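4.3. Objets déformables et surface brillante

Les essais précédents portaient sur des solides aimables : des blocs, des gobelets, des choses qui restent où on les pose et gardent la forme que leur prête le modèle. Nous passons maintenant aux peluches, catégorie que la littérature traite volontiers en une phrase, dans la section des travaux futurs. La consigne est simple à énoncer : saisir la peluche et la déposer dans l'assiette, sans toucher aux objets voisins. Un enfant de deux ans y parvient. Notre politique de référence, Garnero, y parvient parfois.

Nous comparons Garnero à Henunness, qui reprend la même architecture mais remplace la consigne de fermeture binaire par une ouverture cible continue, corrigée à chaque pas par un estimateur de compression. Les deux politiques ont été entraînées sur les mêmes 397 démonstrations téléopérées, collectées en août, et évaluées sur 50 essais chacune. La position initiale des objets est tirée au hasard dans la zone atteignable, sous réserve qu'aucun ne recouvre l'assiette. Un essai est compté comme réussi si la peluche repose dans l'assiette, pince ouverte, à la fin de l'épisode. Une patte qui dépasse est tolérée ; deux pattes ont fait l'objet d'un débat entre les auteurs, tranché en faveur de la peluche.

Le choix du plateau mérite un mot. Une table mate aurait été plus charitable envers la perception. Nous avons gardé la surface blanche et brillante du banc Sarmiento (figure 7), dont les reflets produisent avec une belle régularité des contours que le détecteur prend pour des objets. Les distracteurs, dont une tasse bleu pâle et un petit objet orange côtelé en forme de citrouille, restent sur la table pendant toute la série.

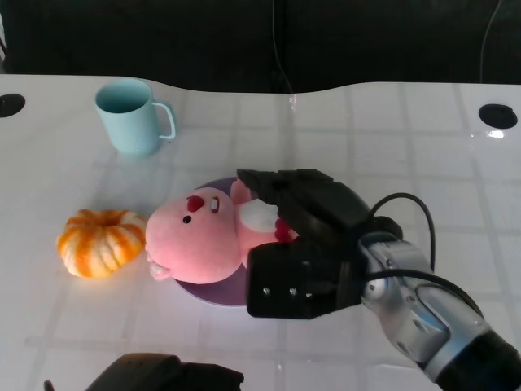 Figure 7. Prise d'une peluche rose au-dessus de l'assiette violette par la pince du bras droit, vue de la caméra de tête. La pince enserre l'extrémité droite de la peluche ; l'autre pince est en partie visible au bas de l'image.

Henunness réussit 35 essais sur 50. Garnero en réussit nettement moins, et avec moins de grâce. Son défaut principal tient à la fermeture complète des doigts : la matière se dérobe, la pince se referme sur un pli, et le bras transporte ce pli avec une assurance que rien ne justifie. L'épisode se termine souvent par un dépôt impeccable de rien du tout. L'estimateur de compression corrige la plupart de ces cas, au prix d'une exécution plus lente. La durée médiane atteint quelque 166 pas de commande, délai que nous jugeons acceptable pour un système dont le prédécesseur était rapide et bredouille.

Les échecs restants se rangent mal. Les plus fréquents viennent d'une prise trop excentrée : tenue par un bout, la peluche pivote pendant le transport et se pose en travers du bord, d'où elle glisse à l'ouverture des doigts. Ajouter un terme de centrage à la fonction de coût n'a rien arrangé, le centre d'un objet mou se déplaçant dès qu'on le touche. D'autres échecs proviennent de reflets interprétés comme le bord de l'assiette. Le filtre spéculaire de Musness les atténue, mais il efface aussi, de temps à autre, l'assiette elle-même ; nous l'avons désactivé pour les résultats rapportés dans cette section.

Nous n'avons pas cherché à exploiter le second bras. Une stabilisation bimanuelle aiderait sans doute pour les prises excentrées, mais elle suppose des démonstrations que nos opérateurs, après l'été passé à déplacer des peluches, n'ont pas manifesté l'envie de fournir. L'étude d'ablation de la section 4.4 se limite donc au bras droit et conserve le même protocole de tirage des positions initiales.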